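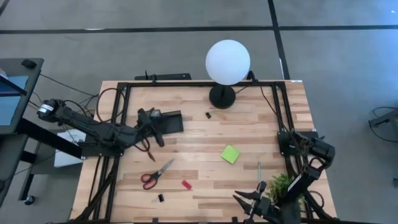
It depends what you call clutter, one respondent at Flinddale wrote on the back of the sheet, a thing I'm using in five minutes isn't clutter, it's just early.

Figure 2a. Shared table, Flinddale. Globe lamp toward the back, a small black binder clip near its base, lime-green sticky note nearer the middle, flat black tray on the wood.

7. Small things and where they end up

We come back to that remark a lot in this section. The earlier parts of the paper dealt with large items (chairs, bags, coats, the printer question) and those were easy to code. A coat is on the hook or it is not. Small desk things are harder. A clip, a note, a pen cap, a bit of folded paper. They have a proper place on paper but few people could tell us where it was.

Coding was done on the Heo sheet, same as before, one sheet per table visit. We have 46 usable sheets from two sites, Flinddale and Dumthorpe. Sheets with the "home" column left blank were kept in, a blank there is data for our purposes. Sheets with no table number were dropped. Visits ran through June, mostly late afternoon.

For each small item the sheet asks: what is it, where is it lying, what is it closest to, does it have a home. "Home" means any container or spot that the respondent named without prompting. If we had to suggest one it was marked as prompted and treated separately. This matters more than we expected going in. Prompted homes were tidy and sensible - drawer, tray, cup. Unprompted homes were often just a place next to something else. "By the lamp" came up again and again. A lamp holds nothing, but it doesn't move much either, and things left near it can be found.

Figure 2a shows the kind of layout meant. The clip is close to the lamp base and would be coded "anchored". The sticky note is out toward the middle of the table and would be coded "open". Neither code says anything about neatness. It's distance to the nearest thing that stays put, that's all. The tray is coded as a container whether or not it is being used as one. Early drafts of the scheme had a seperate code for flat containers, dropped after the pilot because coders could not agree where a tray stopped and a mat began.

Sticky notes gave trouble all the way through. Is a note an item or is it writing? We went with item. A note stuck to a thing takes the code of the thing, a note stuck to the table takes its own. Color was recorded but not analyzed. Several respondents did say that bright notes got left out longer, on purpose, so they would keep being seen. Others said the opposite, that a bright note goes invisible after a day. No way to settle that from our sheets.

7.1 Containers used for something else

Second theme. The Flarkerum list, which we took over as is for the container codes, sorts containers by intended contents: pens, papers, cables, food, other. Intended contents turned out a poor guide. Pen holders above all. Any upright open box will take whatever is long and has a handle. Rulers, scissors, a whisk once at Dumthorpe. Once it is in there it tends to be accepted, and at the next tidy it gets put back in there, and by then it lives there. 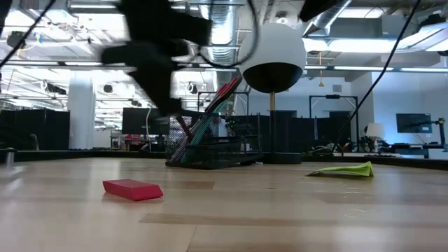 But then they're never lost, came the reply at the Dumthorpe feedback session when we called this misuse, and you'd be taking away the one spot everybody agrees on. Point taken. The word was removed and the code is now "adopted".

Figure 2b. Black wire-mesh pen holder with table-tennis paddles standing in it, handles leaning to the right. Red block and folded lime-green paper on the wood.

The pen holder in Figure 2b is adopted by that rule. Paddles are a good case because they have no obvious home at a work table to begin with. Too wide for most drawers, slide off a pile, awkward flat in a tray. Upright in a mesh box they stay together and the blade end is easy to grab. Whoever is tidying can tell at a glance that the set goes back as a set. Compare the red block in the same figure, which is lying out on the table. On the sheet that is "open, no container". We would want to ask about it before saying more.

Folded paper deserves its own line. A flat sheet gets coded as paper. A folded one is maybe a note, maybe trash, maybe a thing somebody made. Coders split badly on this and respondents did too. Asked about folded paper on shared tables, most would not throw it out if they had not folded it themselves. So it stays. It gets moved to the side, then moved again, and it can outlast things that are worth a lot more. We started calling these "polite leftovers" in our notes and the name stuck, though it is not on the sheet.

7.2 Limits

Respondents knew a visit was coming and some cleared up ahead of it, as they told us freely. Two tables were changed over to a different room halfway through and we kept there old numbers, which makes the by-table counts shaky. Adopted containers are probaly undercounted, because an item that has lived in the wrong box long enough stops looking wrong to the coder as well. We caught a few of these on the second pass. Not all, most likely.

Also no measure of time. A sheet is one look at one table. Whether the clip by the lamp had been there for an hour or since spring, the sheet can't say, and people's own guesses were all over the place. A diary version would help. It was tried at Dumthorpe, almost 7 days, and then the diary itself became a thing lying on the table without a home.

For tidying advice the practical upshot is small. Fix the anchors first - lamp, holder, tray - and leave them put. Labels on containers can wait, or be skipped, until it is clear what has moved in. The coding of edges and corners is taken up in the next section with the storage wall data.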